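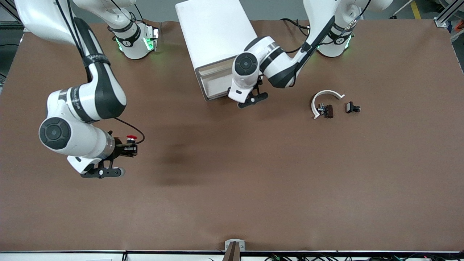 About Flisteck

Flisteck makes coverings for work tables. We cut, edge and fit replacement tops and surface sheets for packing rooms, repair shops, school workrooms and anywhere else a table is used hard all day. The business covers one kind of product and the fitting that goes with it.

What we make

Our standard covering is a matte sheet supplied in four colours: reddish-brown, grey, dark green and off-white. Reddish-brown is the usual order for packing and sorting, where most of the goods are white or pale cartons and the edges need to be easy to find against the table. Off-white is normally chosen for sewing and for work with dark parts. Gloss finishes are not stocked. They throw back overhead light and show scuffs early.

Sheets are cut in one piece wherever the table allows it. A join collects dust and catches the corner of a box when it is pushed across, so for long benches we try to place any join over a leg and away from the seated position. The longest single piece we can cut is 2,205 mm. Tables longer than that are quoted with a join, and the drawing shows where it will fall.

Product ranges

Verkilell: general covering for packing, sorting and assembly tables. Takes cartons, tools and light clamps. Wipe with a damp cloth and mild soap.

Güneş: softer covering for finishing work and for goods that mark easily. Not suited to knives or hot items.

Grudora: heavier sheet for tables with equipment bolted through the top. Supplied with holes cut to the customer's drawing and the hole edges sealed.

Samples of all three are held in all four colours and are sent by post at no charge.

Measuring and fitting

We ask for the length, width and overhang of the table, the position of any fixed bases, and the side the work is done from. Cable runs should be marked on the drawing. If cables will lie across the surface, tell us, as we can cut a slot at the rear edge to suit. Fittings are booked for 7:30 am so that the table can be back in use the same day. The adhesive needs 12 hours before heavy loads go back on.

The workshop

The workshop opened with one cutting bench and now has four. We keep 46 offcut sizes on the rack, listed by colour and range, and sell them for small tables and shelves. Orders of up to 200 sheets are cut on site. Larger orders are cut in batches and delivered as each batch is finished.

Old coverings are taken away on request. Clean pieces are trimmed and used as drawer liners and packing between sheets.

The workshop is closed for the first half of August for blade and bench maintenance. Orders received during that time are queued in the order they arrive.

Enquiries: use the contact form and attach a drawing or a labelled sketch. All dimensions in millimetres.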